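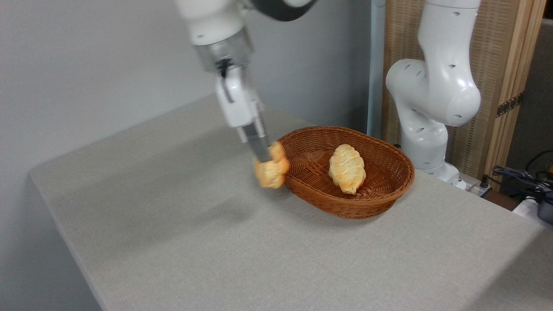
Support > Countertop Ovens > Roreck 44 > Set-Up Guide > Section 3

Section 3: First Bake and Bread Settings

4 min read
October | By Hala Benmoussa

Complete Section 2 (Placement and Power) before you start. The oven must be level, plugged directly into a grounded wall outlet, and clear of curtains and paper. Do not use an extension cord. The Roreck 44 draws up to 2,000 watts and will trip a shared circuit if a kettle or toaster is running on it.

3.1 Burn-off

New heating elements carry a thin coat of oil from the factory. Run the oven empty once to remove it.

1. Take out the racks, the crumb tray and all packing material, including the cardboard strip behind the fan guard.
2. Wash the racks and tray in warm soapy water. Dry them fully.
3. Put the crumb tray back. Leave the racks out.
4. Open a window or turn on the range hood.
5. Turn the mode dial to BAKE and the temperature dial to 444°F.
6. Set the timer for 30 minutes and press START.
7. When the timer ends, leave the door closed until the fan stops.

Note: A light smell and a little smoke are normal during burn-off. If smoke continues after 30 minutes, unplug the oven and see Section 9.

Caution: The top and side panels get hot enough to burn skin. Keep children and pets away until the fan stops.

3.2 Setting the clock

The clock must be set before the delayed start will work. The oven can still be used without it.

1. Hold CLOCK until the hours flash.
2. Turn the timer dial to change the hour. Press CLOCK.
3. Turn the dial to change the minutes. Press CLOCK again.

The clock resets after a power cut. If the display shows dashes, repeat these steps.

3.3 Proofing dough

The PROOF setting holds the oven at a low, steady heat for yeast dough. The fan does not run in this mode.

1. Place the wire rack in the lowest slot.
2. Set a shallow pan of warm water on the crumb tray. Do not fill it above the halfway line.
3. Put the shaped rolls on a greased pan, leaving two fingers of space between them, and set the pan on the rack.
4. Turn the mode dial to PROOF. The display shows 90.
5. Set the timer for 45 minutes. Whole wheat and rye doughs may need longer.
6. Remove the rolls and the water pan before you preheat.

Caution: Do not use PROOF to keep cooked food warm. The temperature is too low to be safe. Use WARM, which holds at 149°F.

3.4 Baking rolls

1. Move the rack to the middle slot.
2. Turn the mode dial to BAKE and set 375°F. Wait for the tone.
3. Brush the rolls with milk or beaten egg if you want a darker top.
4. Put the pan in with the long side facing the door.
5. Bake for 16 minutes. Turn the pan once, at the halfway point.
6. Check the underside of one roll. It should be firm and evenly browned. If it is pale, add two minutes.
7. Move the rolls to a cooling rack. Let them stand for 10 minutes before they go into a basket or bag, or the bottoms will turn soft.

Note: CONVECTION browns faster. Lower the temperature by 25 degrees and begin checking at 12 minutes.

Note: For frozen rolls, follow the time on the package and skip PROOF unless the package calls for it.

3.5 If the results are uneven

Rolls dark on one side: Check that the oven is level and that the pan does not touch the back wall.

Tops brown, centers doughy: Move the rack down one slot and lower the heat by 15 degrees.

Rolls flat: The dough was proofed too long, or the water pan was too hot.

Oven shuts off during preheat: Another appliance is on the same circuit. Unplug it, wait one minute and start again.

Bake times in this section were checked by Fung-ping Ho at the Somside test kitchen using the dark steel pan supplied with the oven. Glass and light aluminum pans will need a few more minutes.

Continue to Section 4: Broil and Toast.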